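The shift lead at Marnine has worked in kitting for most of a career, and for the last year the job has included a thing that did not exist there before: running the bench where robot arms are taught and checked before they go on the line. Marnine packs replacement parts into mixed kits for equipment dealers. The kitting hall has 29 people on days. The arms came in through Vorari, an integrator, and the first one went into production in February.

We spoke at the bench at 6:40 in the morning, before the first run.

"People outside think the question is whether the arm can pick things up," the shift lead said. "It can. The question is who decides what counts as a finished kit, and whether that person is on the floor or in an office."

Under the old arrangement, a packer received a pick sheet, filled a tray and placed the parts by habit. Two packers might lay out the same kit differently and both trays would pass. An arm needs one layout. When the first cell was configured, the layouts were written by the engineering office from drawings, and the packers found faults in them within a week. Long parts were placed where the lid clip came down. Small parts were placed first and then covered, so the checker at the end had to lift everything out again.

"We had the knowledge, but it was in people's hands. It was never on paper because it never had to be."

The change that followed was procedural. Layouts are now drafted by a packer, tried on the bench, and only then passed to engineering for cycle time. Before any real part is used, the arm is put through placement exercises with colored blocks. A pattern is laid out, and the arm has to match it next to the pattern, same order and same contact between pieces. The shift lead considers this the most useful hour of the week, partly for the arm and mostly for the staff.

"Cubes have no product history. Nobody argues about whether the part was bent. If the placement is off, it is the grip, the approach or the program, and a packer learns to tell which. After that they can do the same with a bearing or a seal."
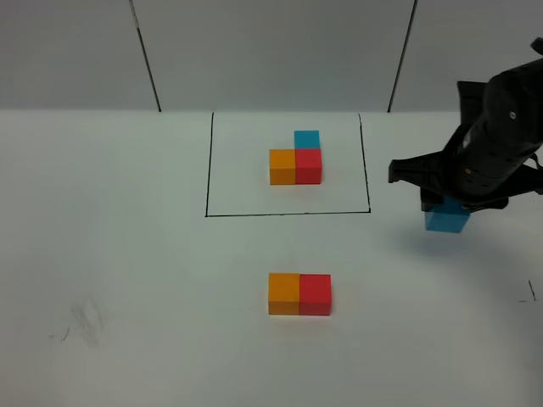 Block placement exercise at the teaching bench. A three-block pattern sits inside the marked area, with an orange and red pair in front and a light blue block at the gripper.

I asked what a packer looks for during an exercise of this kind. The answer was specific. Watch the side of the gripper that comes closest to the pieces already on the table. Watch the release height. A part let go too high can shift when it lands, and one pressed down too far pushes its neighbor. Neither error shows up in the program listing. Both are obvious to someone who has packed by hand.

"The software will tell you the move completed. It does not tell you the part next to it moved two millimeters."

Each layout gets a log entry, and a layout is released after 100 consecutive placements without a correction. The number was set by the packers. Engineering had proposed fewer. Entries are kept in a system called Barroso, which the staff describe as adequate and slow. By the time of our conversation it held 2603 entries, most of them made by people who had not used a computer at work before the arms arrived.

The less comfortable subject is what the arms have done to the job itself. No one in the kitting hall was let go, according to the shift lead, but 5 positions that came open were not refilled. The work left to the packers has also changed in kind. The repetitive kits went to the cells first. What remains on the manual benches is irregular: soft bags, springs, anything oiled, anything with a loose cable.

"Management calls that the interesting work. Some of it is. It is also the hard work, all day, with none of the easy kits in between. The easy kits were where you rested. We raised that late, and we should have raised it early."

The response so far is a rotation. A packer spends part of each shift on the manual benches, part tending a cell and part on teaching or checks. The first version changed over every two hours and was dropped, as handovers ran long and cells stood idle. The present version changes at the meal break. It has cut the complaints about sore wrists. It has not cut the complaints about noise, which comes from the compressor and not from the arms.

Pay was slower to follow. Tending a cell was graded as packing until the summer, although it includes clearing faults, restarting programs and signing off layouts. It now carries a separate grade. The shift lead described the negotiation as "long, and mostly about the word 'operator'."

There is also the matter of who may stop a cell. Vorari's original procedure sent every quality stop through a supervisor. The current one lets any packer stop the arm and hold the tray, with a reason entered afterward. Stops went up for a month and then fell below the earlier level.

"If you have to ask permission, you wait until you are sure, and by then there are a dozen bad trays. Now they stop it on the first one."

A second site, Drakham, is due to receive its own cells next. The shift lead has been asked to spend several weeks there and has set one condition: the teaching bench goes in before the production cells do, with time on the schedule for packers to use it. At Marnine it went in after, and in the early months it was used mainly at the end of a shift by whoever was willing to stay.

Asked whether the arms had made the job better, the shift lead took some time to answer.

"Different people here would tell you different things. I have a packer who asked to be on the bench full time, and another who will not touch the pendant and does not have to. For me it is better. I would still like some of the easy kits back."

The first run was due at seven. The shift lead went to check the air pressure.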